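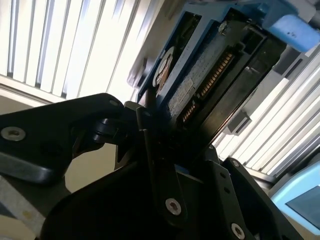

Keep the caddies. Please, stop throwing out the caddies

Every office clear-out goes the same way. Somebody decides the old machines have to go, a date gets picked, and by lunch there's a heap of drives on a table and a trash bag full of plastic trays next to it. The drives get a careful life after that. Labeled, logged, wiped, sold or shredded. The trays go in the dumpster.

I think this is dumb and I'll say why, quickly, I have a van to load.

A drive without its tray is a brick with pins. You can't slide it into anything. Can't pull it out of anything either, not without fingers where fingers shouldn't be. The tray is the handle. It's the spacer, it's the part that takes the knock when the thing gets set down too hard. People call it packaging. Packaging is the stuff you cut open and forget. A tray does its job every day the machine is switched on, and then again on the day it comes out.

Try buying one. Go on. Last May I needed trays for a small cabinet we'd picked up from Graneo when they moved buildings. Nice cabinet, good rails, every bay empty. They had kept the drives and dumped the trays, which helped neither of us. I ended up ordering from Jirker, who were fine, quick even, but the trays were a hair too wide and I spent an evening with sandpaper. An evening! For plastic that had been in a bag on the curb a week before.

And color. People laugh when I bring up color. But blue means something if you decide it means something. In our shop blue is "not checked yet" and black is done. That's the whole system. No software, no clipboard, you look along the shelf and you know. Loose drives all look the same from three feet away and then you are reading tiny labels under a lamp at the end of a long day, squinting at serial numbers. Mistakes happen there. I've made them. I once wiped a drive that was meant to go back to the customer, and no, I don't want to talk about it.

The argument against is always space. Trays take up room, they don't stack well, a box of them looks like junk. Fine. True. We have 270 in the back and they fill a shelving unit that could hold something prettier. But Fellska, the recyclers out past the highway, told me they see 1000 trays come through in a busy month and most aren't even cracked. Mixed plastic, metal clips, screws still in. Hard to recycle, easy to reuse. So they sit in a cage till someone pays to have them hauled off.

The other argument is that drives like these are on the way out anyway, so who cares. Well, the ones with spinning platters have been on the way out for as long as I've been doing this. They keep showing up. Backup boxes, camera recorders, the dusty thing under the desk at the dentist. Somebody has to service those and they will want a tray.

What I'd ask for is small. Leave the drive in the tray until somebody knows where its going. If you do have to split them, bag the trays by model, and put the little screws in with them. Tape the bag shut. Write the model on the tape in marker. Two minutes a bag. Maglaya already does it this way, their lots sell first at every auction I've been to and I doubt thats luck.

Oh, and the screws - don't mix them. The ones for the tray and the ones for the bracket look like twins and they are not. Force the wrong one and you strip the hole, and now you have a bad tray, and now I'm agreeing with the people who throw them away.

Anyway. Van. If you've got a bag of trays by the door right now, move it back inside until Monday and ask around first. There's a shop near you that wants them.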